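Open day at the Wedow lab, anyone else go?

burnstead_mike
Posted August 24, 2020
Went to the Wedow open day on Saturday. Most of it was posters, but the table-setting demo was worth the drive. A person does the task with a gripper in each hand and the recordings go into training. Yayra Boateng ran the station and took questions the whole time. She said they had 3,480 recordings as of July.
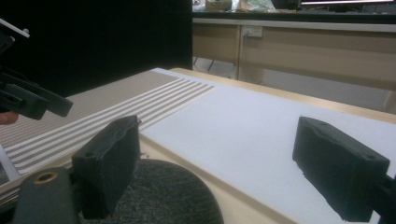

Foam fingers up close, second gripper at the left.

lenzfan7
Those finger edges look chewed up. Did she say how long a set lasts?

burnstead_mike
I asked. 111 runs on average, then they swap them. The foam is cheap and it's two screws.

Skoltska_Tom
I was there too and came away less impressed. Moving a fork and a plate by hand is not a robot demo. The flyer said robots.

mpruitt
The flyer said "robot learning." I had no problem with it. Where do you think the data comes from?

Skoltska_Tom
I know where it comes from. I brought two kids and they wanted to see an arm move. We left after 9 minutes.

burnstead_mike
Fair about the kids. I got a second picture from the table, for anyone who missed it.
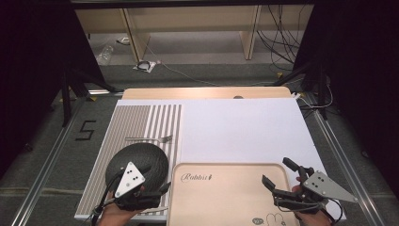
Both grippers over the table, plate on the left and rabbit tray on the right.

lenzfan7
What are the plates with the black dots on top of the grippers?

mpruitt
Markers. Cameras use them to work out where each gripper is. Annelore Hellwig covered it in the 2:00 talk, and she had a slide on what happens when your arm blocks one.

Skoltska_Tom
Missed the talk. Is it posted anywhere?

mpruitt
Not yet. She said the slides would go up on the Wedow page with the Lenz ones. I'll link them in this thread when I see them.

lenzfan7
Thanks. Also want to know if the cables get in the way. I'd be snagging mine on the table all day.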